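HOSP 121: Introduction to Food Service Operations
Unit 4 Handout — Portion Control and Serving Vessels
Instructor: Yabsira Abera
Revised 5 Aug 2022

Purpose of the unit

Portion control is the practice of serving the same amount of a given dish to every guest. It affects food cost, nutrition labeling and guest satisfaction, and it begins well before service, when the recipe is written and the serving vessel is selected. Students should read this handout before the practical session and bring it with them.

Key terms

Standard portion: the quantity of a finished item, by weight or volume, stated on the recipe card.
Yield: the number of standard portions a recipe produces.
Capacity to rim: the volume a vessel holds when completely full.
Working capacity: the volume a vessel holds in service. In this course it is taken as 80 percent of capacity to rim.

Working capacity in practice

A bowl listed by the supplier at 700 ml to the rim has a working capacity of 560 ml. A soup with a standard portion of 600 ml should therefore not be assigned to it, although the soup would fit. Spillage during carrying is the usual result of ignoring this rule — and the cost of a spilled portion is charged to the kitchen.

Vessel size and perceived portion

Guests judge quantity partly by the space left around the food. A modest serving in a wide bowl may be returned as too small, while the same serving in a narrow bowl is accepted. Staff who plate by eye are subject to the same error and tend to overfill large vessels. For this reason, ladles and scoops are to be used at every station.
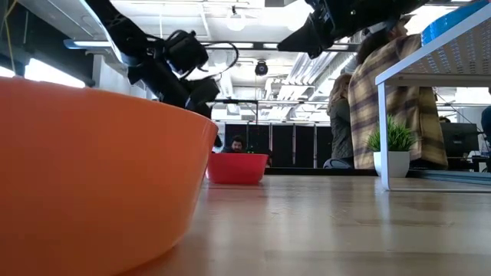
Color should also be considered. Food that contrasts with its bowl is easier to judge than food that matches it. Operations that assign one color to each portion size should post the key at the pass and train new staff from it.

Case for discussion

The Aleo dining hall replaced its side bowls in January and kept its old recipe cards. Food cost for side dishes then rose by 17 percent. Prepare a one-page response stating which records you would examine first and which staff you would interview.

Reading for the next session: Unit 5, Receiving and Storage.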